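How to stop your grasp planner fighting the box

13 shares · 10 comments

Picking from an open box is easy until the planner remembers that boxes have walls. Ours, running on Premenon, scored every grasp by the object alone and then drove a finger into the cardboard with great confidence.

Start with the box. Fit its walls first, add them as collision shapes, and pad each one by 18 mm. Do not model it as a neat cuboid - cardboard has its own views on right angles. 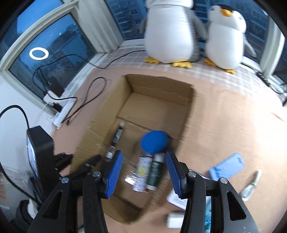
Words: Vilgot Myklebust

Two tubes lying side by side are the awkward case. Depth will happily merge them into one fat object, so split on colour before you cluster. Crinkled silver stuff comes back as holes and spikes; mask it and plan the tubes first.

Next, cap the planner at 20 candidates per pick and throw out any whose open jaws touch a wall. If none survive, rotate the approach and try again before you loosen the padding.

2 comments hidden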